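Okay, day two of the Larau county trial over the Mockus subpoena, and I have coffee and a seat near the back. Short thread, because my thumbs are cold.

Quick catch-up: the county council asked Mockus Paving for its emails on the Nudard bridge contract. The company sent 4 pages. The council had asked for everything.

Council's lawyer was up first this morning. She says the full set runs to 2,418 pages and the deadline was never moved. Mockus's side says there was a phone call – no notes, no date – where somebody gave them more time.

The judge asked who made the call. Long pause. "We're still confirming that." Oof!

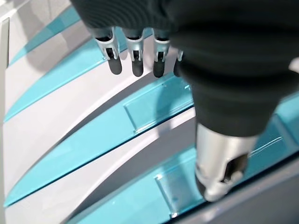
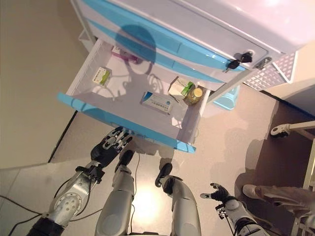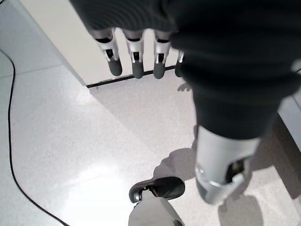 Robot hands, plus an open drawer with small boxes in the middle one

Back from lunch. The clerk from the Mula office is on the stand and she is GREAT. Knows every form by its number. She says she mailed two reminders and got no reply to either.

Cross was short. They asked if a reminder could've gone to the wrong suite. She said it's a one-story building, it doesn't have suites.

If they lose, it's a fine of $800 a day until the emails show up. The council wants that to start right away (I'd guess the judge gives them a week, but I've been wrong before).

We're done for today. Closing arguments tomorrow at 9, will post when I'm in.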